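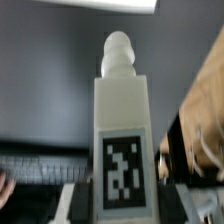
Wrist view, tagged block between the fingers, white domed piece on top.

December, Brivley open day, bench 2 notes

Set up from 0920. Doors at ten. Souad Lahlou on the keyboard, me on the floor talking to visitors. Arm on the Stubbs controller, wrist camera through the Butow capture box, same settings as the rehearsal apart from exposure, which Souad put back to auto when the ceiling lights came on. Fixed exposure would have been better. The panel lights get into the top of the view when the wrist tips back and the rest goes grey.

Demo as run: find tag, approach, close on the block, lift, traverse, set down. The domed piece rides on the block the whole way and is not fixed, so any jerk at lift shows. Traverse speed was left at the slow preset for the first group and put up one step after that.

19 runs logged before the break. 5 aborted, all on tag lost. In three of these the log shows the loss during the traverse, when the background smears sideways and the tag edges go soft. The other two were at first approach and I have no good explanation. Possibly tag too near the lower part of the view once the fingers are either side of it. Check against the Jornetti plot before changing anything.

Piece fell twice, both at set-down. Not counted as aborts, the arm finished the cycle. Need to agree how we score that.

Questions from visitors, to have answers for next time:
- does it need the marker (yes, for this demo)
- what happens if the block is turned round (no tag, no pick; showed this once, went down well)
- grip force. Did not have the figure to hand. Print it.

Restarted at 1430 for the second group. Controller came up with yesterday's tool offset, caught on the dry run. Souad reloaded the right one by hand. The offset should be in the start script, have asked for this before.

Cables on the bench want tying back. Too much loose white lead within reach of the wrist.

To do: shorter shutter, new tag print on matt card, repeat the traverse at both speeds with the lights off. Tag size to stay as it is until then.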